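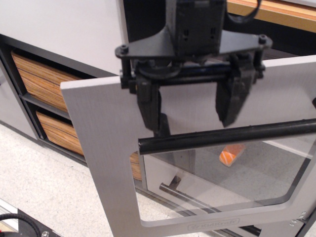
A gripper at the open door of a toy kitchen cabinet.

What is a record?

A record is a piece of information that is kept to show that something happened. A school register is a record. So is a library loan, or a letter from the council.

Mikdale Archive looks after the records of the town and its villages. The oldest is a list of 126 families who lived in Woller. The archive now holds 2,743 boxes of paper, and many more records are kept on computers.

Why do computer records need care?

Paper can be read by anyone who opens the box. A computer file can only be read by a program that understands it. When programs change, old files may no longer open. Archivists copy these files into newer formats and check that no words have been lost.

What is metadata?

Metadata is information about a record. It tells us who made the record, when it was made and what it is called. Without it, a file named "letter2" could be very hard to find again.

Who decides how long records are kept?

Each kind of record has a rule. Some are kept for two years and then safely destroyed. Others are kept for ever.

Words to know
Archivist: a person who looks after records.
Format: the way a computer file is arranged.

Written by Jhonatan Cuervo, Learning Service, Mikdale Archive. Page last reviewed Jul 27, 2024.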